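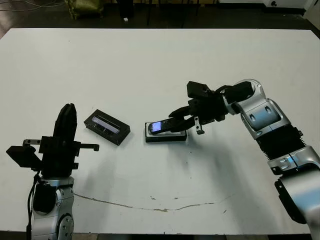
4.2 Open-Day Demonstration

Figure 3. The two-arm station, seen from its head camera. The right gripper is at the phone, over the low dock; the black box lies between the dock and the left gripper.

The Horomik station was shown to visitors at the Flilbridge open day on 19 October 2023. We ran 18 demonstrations of the phone task, each with a group of up to 16 people standing behind a rope. The right arm worked at the dock and the left arm stayed near the box (Figure 3).

We changed very little from the lab setup described in Section 3. Arm speed was lowered for safety, and the operator kept one hand near the stop button — this was a condition set by the venue. The policy was the one trained in May on 1,156 recorded episodes, with no further tuning on site.

Visitors could fill out a short form on leaving, and 110 did so. The most common written question was how the arm knew when to stop closing its fingers. Several people asked why the second arm was needed at all. We had not planned an answer to this and have since added a short talk before each run.

Related items
Jistwood: notes on shared test benches
Arai gripper wear study
Horomik station, parts list
Flilbridge open day program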